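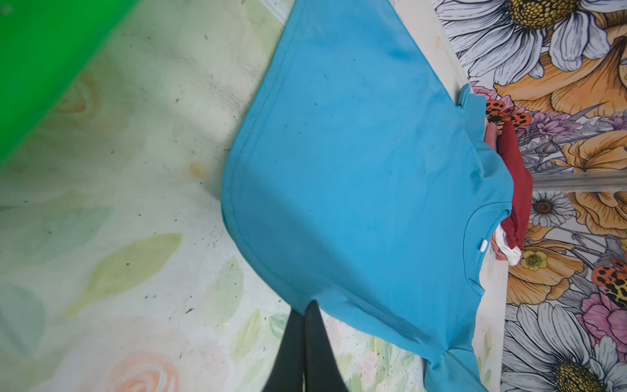 Philomena Ó Súilleabháin asked after the last report whether we were trying to teach navigation before the riders could ride sand properly, and said she would sooner see money go on soft-ground days than on more roadbooks. It was a fair question and it changed the spring plan, so I'll start with it.

## Zilside Rally Raid Development Programme: progress to the end of April

We moved the first two navigation weekends back and put sand riding in front of them. The difference was obvious by lunchtime on the first day out! Riders who aren't fighting the front wheel have enough attention left to read a tulip diagram and look up again before the junction arrives. In the autumn block we had people stopping dead at every note. This time most of the group were scrolling the roadbook on the move by the second afternoon, and two of them were calling their cap headings correctly without slowing down.

All 16 funded places are taken. We have one rider on the reserve list who has come to everything as a marshal and knows the course notes better than I do, and I'd love to find her a bike for the autumn.

### Riding and navigation

The April camp ran over two long loops out of Jadilura, with a total of 480 km of marked roadbook. Pascual Domínguez wrote all of it, drove it twice in the truck and then rode it himself to check the distances. He found three notes that were out by enough to send someone down the wrong valley, and fixed them the night before. I have asked him to write up how he checks a roadbook, as at the moment the method lives in his head and on the back of fuel receipts.

Results on the second loop, briefly:

- everyone who started got back to camp under their own power
- missed waypoints were well down on the autumn, with most of them at the same dry river crossing after the ruined well
- two riders picked up speeding penalties in the village zone, and both got a long talk from Pascual
- one retirement on the first loop (clutch), repaired overnight and back out for the second

The river crossing needs a word. Four tracks leave it within a few metres and the right one is the faintest. Pascual wants to keep it exactly as it is and I agree with him, but next time we'll do it as a group exercise first, on foot, with compasses.
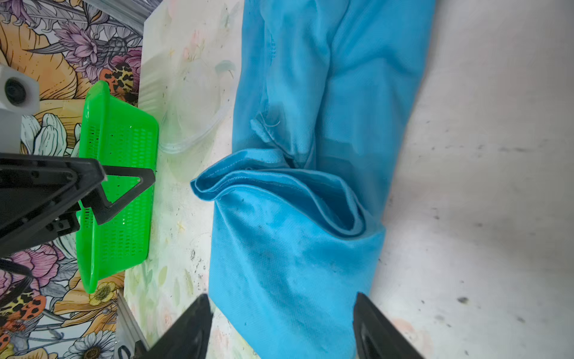
Fuel planning was the weak spot. The tanks on the Drelport kits should give 300 km on hard pistes, and they do, but in the dunes consumption climbs fast and several riders hadn't allowed for it. We now ask each of them to hand in a range estimate the evening before, split by terrain, and we compare it with what went into the tank afterwards. The estimates from the last day were much closer than those from the first.

### Bikes and workshop

Five of the six loan bikes are in good order. The sixth has a cracked subframe and is waiting for a welder we trust. The steering dampers that Jarman's grant paid for went on in time for the camp and the riders loved them – I had expected a week of fiddling and got one evening.

Spares are tighter than I'd like. We used more front tyres and mousses than planned, mostly on the rocky section north of camp, and we've one set left. I have moved 426 pounds from the travel line to cover replacements, which keeps us inside the total agreed. Travel came in under because we shared a lorry with another club both ways.

### Safety

One wrist sprain and one mild case of heat exhaustion, both dealt with at camp. The tracker alarms worked on every bike we tested. Radio cover was poor behind the long ridge and we put a second relay vehicle there for the remaining stages. I'd like to make that permanent.

### What comes next

The next block is the mock marathon stage: two days, no outside help overnight, riders doing their own servicing from what they carry. It is the part everybody asks about and I can't wait to run it. Pascual has started on the route. Before then we need:

1. the subframe back
2. tyres delivered
3. your decision on the relay vehicle
4. a yes or no on the reserve rider's place

Philomena has offered to come out for the second day and hand out the time cards.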